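FLUNNESS OPENS ITS BREATH AND SOUND TRAINING TO BEGINNERS

April 14, 2026

Hi everyone, Bijan Rahimi writing. I run Flunness, and I've been sitting on this news since February, so forgive me if I sound a little excited. Our new training, Firnel, is open for sign-ups as of today, and for the first time you don't have to be a certified teacher to join!

Firnel is a 30-hour course in guided breathing and slow movement, with live sound in every session. Until now we've only taught this material to people who already lead classes. Then the emails started coming. Parents, nurses, a retired bus driver, a whole choir (hello, choir!) all wanted to know if they could come too. I kept saying no, and after a while I got tired of saying no.

So I called Luzius Strebel, my teaching partner, and we rewrote the course from the ground up. The long anatomy lectures are gone. We kept the partner work, the humming practice and the silent morning walk, which people always grumble about on day one and then ask to do again.
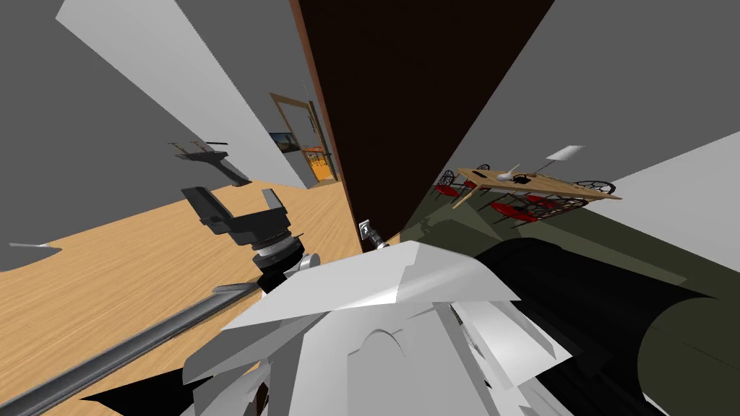
We also added a full evening on rest, something I've wanted for years. You lie down, you get a blanket, and Luzius plays very softly for a long time. If you fall asleep, fine. I've done it myself, in front of paying guests.

The training comes in 2 parts. Part one is held as a retreat at Nemura, our house in the hills, and part two happens online in the weeks after, so you can practice at home and bring your questions back to the group. You can take part one alone if that's all you have time for. For part two you do need to have been at Nemura first – we tried it the other way around with a test group and it felt like everyone was meeting through a window.

"I was the skeptical one," Luzius told me when I asked him for a quote. "Beginners ask the questions I stopped asking, and I had to go home and think about my answers."

The full course costs 1376 dollars, including meals and your room at Nemura. We have also set aside 4000 dollars for reduced places, thanks to our friends at Danzer, the small studio that has shared its teachers with us from the start. If money is tight, write a few lines when you sign up. You don't have to prove anything or send us any papers.

Bring loose clothes, warm socks and a notebook. We have mats and cushions. Please leave your own singing bowls at home this time, they end up in a heap by the door and then somebody takes the wrong one.

Sign-up is through the Flunness website. Reporters and bloggers who'd like to sit in on a session or talk with Luzius or me can use the contact form there too – just put "Firnel" in the subject line so I spot it.

Bijan Rahimi
Flunness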